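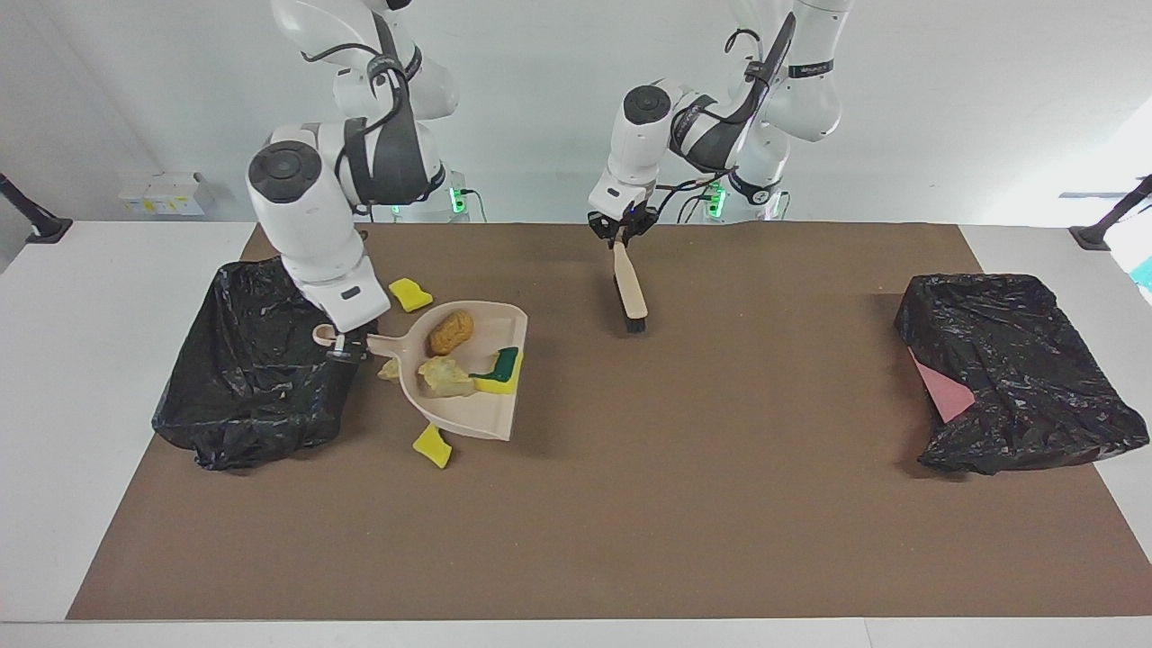 The Jultura open day is a yearly public demonstration of robot handling work, held each October at the Gillies building. It is organised by Urkero, a maker of control software for two-armed robots, with parts and bench fittings supplied by Jimard. Entry is free but visitors must book a place. The most recent open day had 141 visitors, admitted in groups of up to 17.

The main item is the table clearing demonstration, planned by the engineer Zixuan Xiao. Two white arms share one long table covered with a brown mat. One arm holds a beige plastic dustpan and the other a hand brush with a wooden handle. The debris includes yellow sponges and pieces that look like bread or fried food, and black plastic bags are laid out as bins.

A full run is allowed 11 minutes. Visitors stand behind a line on the floor and are asked to keep bags and coats clear of it. A member of staff stays within reach of the stop button throughout. 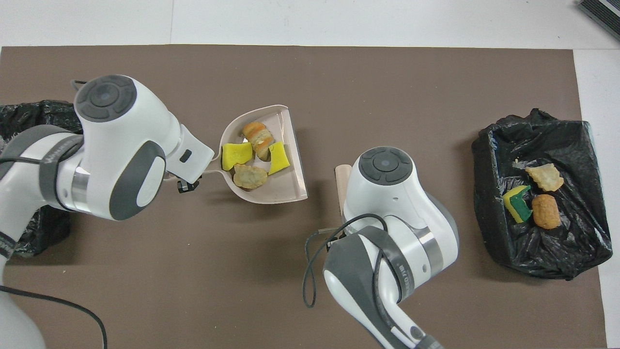
Sweeping is treated by Urkero as a two-handed task. The pan must be kept flat and steady while the brush moves towards it, and both arms have to keep clear of each other in the space above the mat. Light items may slide or roll when touched, so the path of the brush cannot be fixed fully in advance. Soft items such as sponges also change shape under load.

Each group sees three runs, followed by questions. Between runs the items are put back by hand in a new layout. Earlier open days used wooden blocks in place of mixed debris – these were dropped after Xiao's review of the programme, which found them too uniform for the purpose.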